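3.2 Collecting the demonstrations

We gathered all our examples in simulation first, and I'll say straight away that this was partly down to patience. Resetting a real table by hand after every failed try gets old very quickly, and Graciela Paredes had already sat through a whole July of it on our earlier Misevgate work. In the simulator a reset is a key press, so we could afford to throw away anything we didn't like.

Each example starts from a fresh layout. The software, which we call Womosora, shifts the parts about on the work surface, nudges the lighting and then hands control to whoever is driving. We had three drivers, and each of them recorded 55 examples per layout family. I was the slowest by a long way. We kept the pauses and the small corrections in, as I rather like having them there – a learner that only ever sees perfect approaches has no idea what to do when it arrives a bit crooked.

The view from between the fingers (Figure 2) is one of the inputs the policy gets. It's a close view, and it takes some getting used to when you're driving.
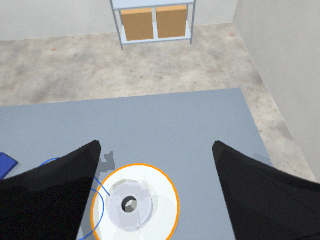
Figure 2. Simulated view between the open gripper fingers, with a pale, translucent cylindrical piece resting on an orange-rimmed white disc.

We left the background fairly busy on purpose. The shelving, the boxes and the blotchy concrete have nothing to do with the task, but our first policies were trained against a plain grey backdrop and fell to bits as soon as we gave them a room to look at. Shadows caused us trouble too, so their direction changes from one layout to the next.

For labelling we went with something very simple. The driver marks an example as good, usable or bad the moment it ends, and a second person watches the replay without seeing that mark. Where the two disagreed we dropped the example, which cost us roughly 3 per cent of the set. We did try the finer scoring scheme from the Huston study for a while – none of us could agree on what a middling score meant, so we gave it up. The Iyengar split is used for training and testing throughout.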